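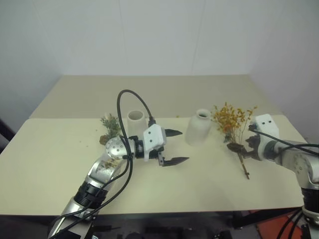 Photographers spend a good deal on lenses and very little thought on white balance, and the cost of that shows in almost every set of indoor pictures I am asked to look at. The usual defence is that a raw file can be corrected later. It can, up to a point, but a correction needs a reference, and most rooms do not offer a reliable one. A cream-coloured table against a plain white wall makes the difficulty plain. Click the neutral picker on the wall and the table should stay cream. Click it on the table and the software will treat cream as grey, push the whole file towards blue, and leave the wall looking cold. Both results look tidy on a screen, and a viewer who has never been in the room cannot say which is right.

My view is that a grey card should be used at every change of light, and that automatic white balance should be switched off for any job where pictures will be seen side by side. Auto is a guess made afresh for each exposure. Move the camera a little so that more of a warm surface is included, and the guess moves as well. The shift may be small, but on a printed spread it is obvious, and fixing it one file at a time is dull work.

I tested this last November in a rented studio, using a set of 23 exposures made for a Brovarix product sheet. The lights were not touched between the first and the last. On auto, the recorded colour temperature wandered throughout the set. With a fixed value taken from the card, it did not, and the whole batch needed a single adjustment. The card reading took two minutes, including the time spent looking for the card.

Nivaldo Caldeira, with whom I shared the studio, takes the opposite view. He holds that accurate colour is often unpleasant colour, and that clients choose the warmer version when shown both. I accept the second part. Two of my own clients have done exactly that. But warming a neutral file is a decision that can be repeated, written down and undone. Warming a file of unknown balance is only a further guess placed on top of the first.

There are limits. Mixed light cannot be solved by a card, as daylight from a window and a lamp overhead need different settings in different parts of the same picture. There I would turn off the lamp, or cover the window, before opening any software. Old cards also fade and pick up grease. Mine was eight years old when I replaced it, and the new one read visibly cooler beside it. Keep the card in its sleeve and write the date of purchase on the back.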